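Flalar 双臂桌面采集套件（五指手版）
产品页 / 设备 / 数据采集
更新：2021年10月

双臂、五指手、头部视角相机、遥操作端、录制软件，一套配齐。买回去当天能录，给做模仿学习的团队用。Garix 录制软件随机附送，不另收授权。

现货，少量。要的抓紧问，八月那批两周就没了。

适合谁
手上有模型、缺示范数据的组。实验室，小公司，都行。
已经有机械臂但录制流程乱七八糟的，也可以只买软件加遥操端，见下面“单买”。
不适合：要搬重物的，要上产线节拍的。这套是采数据用的，别拿来干活。

主要配置
双臂本体 ×1（左右臂，共用底座）
五指灵巧手 ×2，左右各一
头部相机 ×1，视角朝下看桌面
腕部状态灯，线缆外走，方便换
遥操作手套一副，尺码下单时备注
急停按钮 ×1，带线，线长够放到操作员脚边
录制主机 ×1，预装系统和 Garix
备用指套一包

参数（常用的几个，全的看手册）
录制帧率：30 帧/秒
遥操作延迟：约 28 毫秒，有线连接下测的，无线不保证
单指可独立控制，拇指可外展
随机硬盘可存示范：450 段，按默认时长和默认压缩算
供电：普通墙插，主机和本体分开两路
软件导出格式：两种，通用的一种，我们自己的一种，可互转

桌面任务怎么录
出厂带一组任务模版，收拾桌面、分类、递放、摆齐，都是短任务。物品自己配，家里办公室里有什么就用什么。建议软的硬的混着来，圆筒、薄袋、纸碗、鼠标这类都放一点。全是方块的数据，训出来的东西一碰到零食袋就傻了，客户反馈过好几次。

桌布可以换。格子布、纯色布、带图案的垫子，都录一些，背景别太单一。后面放个折叠屏风，挡杂物，也挡走来走去的人。屏风不随机附送，自己买，便宜的就行。

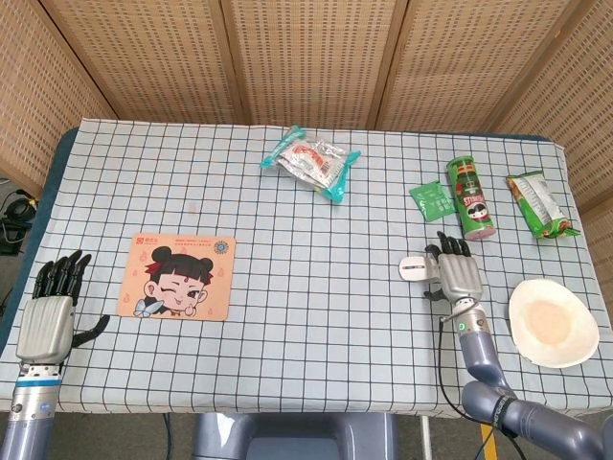

桌面整理任务，头部视角。右手贴着白色鼠标，左手张开。

每段示范开始前按一下踏板，结束再按一下。录废了长按，直接丢弃，不用回头去文件夹里找。丢弃的默认进回收区，留20天，过期自动清，要改在设置里改。

标注：录完弹一个小窗，填任务名、成功/失败、备注。可以跳过，但是建议别跳，攒多了以后补标很痛苦。失败的也留着，单独一个标签，有的训练方法要用。

摆放随机化
Garix 里有个“摆放提示”，每段开始前屏幕上给一个大概的布局，操作员照着摆。不用摆得很准，差一点没关系，要的就是差一点。物品朝向也会提示，立着、躺着、斜放。圆筒类多录躺着的，难抓，数据少。
两只手的起始姿势也可以随机，默认关，在“高级”里面打开。

软件里还有
双视角回放，可逐帧
手指关节曲线，和画面对齐
坏段自动标记：丢帧、相机断、手套掉线
按任务、按操作员、按物品筛选
批量导出，挂一晚上的那种
中文界面、英文界面，切换要重启（下个版本改）

安装
桌子自备，四条腿稳的就行，桌面别反光，反光的铺块布。本体底座放在桌子前沿外侧，低于桌面，两条臂从前面左右伸上来。地上的线盘好，用线槽压住，别让操作员踩。
两个人装，一个下午够了。标定跟着向导走，一共四步，最后一步要拿标定板，板子在主机箱子夹层里，很多人以为没发，翻一下。
装好以后先空跑一遍，手里不放东西，看左右手有没有接反。接反了在软件里换，不用拔线。

单买
录制软件 Garix：可单买，支持的机械臂型号问客服
遥操作手套：可单买
灵巧手：可单只买，注明左右
头部相机加支架：可单买，支架孔位图页底下载
本体不单买

和 Quezada 单臂款的区别
Quezada 是我们老款，一条臂、两指夹爪，便宜不少，抓取放置够用。要双手配合、要拨要捏要扶着，上这款。两款数据格式一样，可以放一起训，软件里会自动标来源。
老客户以旧换新可以谈，设备能开机就收，外壳有划痕不影响。

保修和配件
整机保修一年，手指腱绳和指套属于耗材，不在内。
指套磨得快，录得多的话建议多备几包。
坏一只手寄一只手，不用整机寄回。国内收件走 Clunthorpe 仓，地址下单后发，别寄到公司，公司没人收。
手册里第三章接线图有个地方印错了，以贴在底座上的那张为准。

常见问的
能不能自己写控制？能，接口开放，文档在下载区。
能不能接自己的相机？能，多加一路没问题，再多要看主机。
手套能几个人轮着用？能，换人重新标定一下，很快。
数据归谁？归你，主机不联网也能用，我们这边不收。
能不能先看样例数据？能，发邮件要链接，请写明单位和用途，链接会过期，尽快下。
有没有租的？暂时没有，在弄。

交期
现货当周发。定制线长、定制底座高度的另算，一般要多等一个月。
木箱发货，签收前开箱看一眼，有磕碰当场拍照，当场说。

报价
不同配置价格不一样，填页底表单，或者直接写邮件。请注明：要几套，手套尺码，是否需要上门安装，发票抬头。高校采购要走流程的提前讲，合同模版我们有。

下载
产品手册（中文）
Garix 安装包
支架孔位图
示范任务模版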